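# Informe de proyecto: tablero de encaje de formas para el aula infantil

**Equipo:** Babita Dwivedi, Renu Nishad, Yogesh Tyagi
**Tutora:** Rekha Pal
**Fecha de entrega:** 7 de septiembre de 2025

## 1. Objeto del trabajo

El presente informe recoge el análisis del tablero de encaje destinado al aula infantil de Pudcombe. Se estudian la distribución de los huecos, la proporción de las piezas y el papel del color en la tarea de emparejar cada bloque con su abertura. El encargo inicial, recibido en enero, pedía un material de mesa apto para sesiones de 45 minutos y fácil de guardar.

## 2. Huecos y piezas

El tablero reúne aberturas circulares de distinto tamaño, una ovalada y varias de contorno anguloso. El cilindro azul ocupa un hueco circular y sobresale bastante de la superficie, lo que ofrece una zona de agarre amplia.

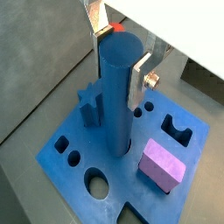
Leif Hafþórsson objetó en la revisión intermedia que una pieza del mismo color que el tablero resta una pista al niño, y propuso reservar el azul para la última fase del juego. El equipo aceptó la observación en parte: la coincidencia de color obliga a atender al contorno, y ese es uno de los objetivos didácticos declarados. Se acordó, no obstante, que la guía para el profesorado recomiende empezar por las piezas de color contrastado.

## 3. Distribución sobre el tablero

La disposición mezcla huecos grandes y pequeños. Hacia el fondo se agrupan tres círculos de poco diámetro; el círculo mayor queda en la zona media y el óvalo, en la fila delantera. Esta cercanía entre formas curvas se consideró un acierto, ya que favorece la comparación directa.

Las piezas altas plantean una dificultad distinta – tapan parte de las aberturas situadas detrás – y conviene colocarlas al final de la actividad. 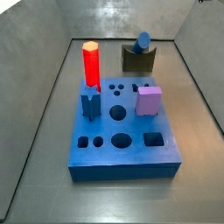 *Figura 2. Tablero con el prisma hexagonal rojo y la pieza en forma de estrella.*

## 4. Valoración del material

La guía provisional de Sandhu, consultada como referencia, propone presentar todas las piezas a la vez. El equipo se inclina por una presentación gradual, en 2 tandas, con las formas de contorno sencillo en la primera. El bloque rectangular violeta pertenece a esa primera tanda; el de color lila pálido, con su perfil escalonado, exige comparar más lados y pasa a la segunda. 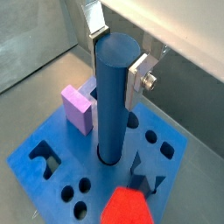

La orientación de las piezas merece un apartado propio en la guía. Un cilindro entra en su hueco con independencia del giro, mientras que un bloque con muesca debe presentarse en una posición determinada. Tener de pie, a la izquierda del cilindro, el bloque violeta y tras él el lila permite explicar esa diferencia sobre el propio tablero, sin láminas de apoyo.

## 5. Tareas pendientes

- Redactar la versión definitiva de la guía (Renu Nishad).
- Revisar la nomenclatura de las formas (Yogesh Tyagi).
- Definir el sistema de guardado de las piezas sueltas (Babita Dwivedi).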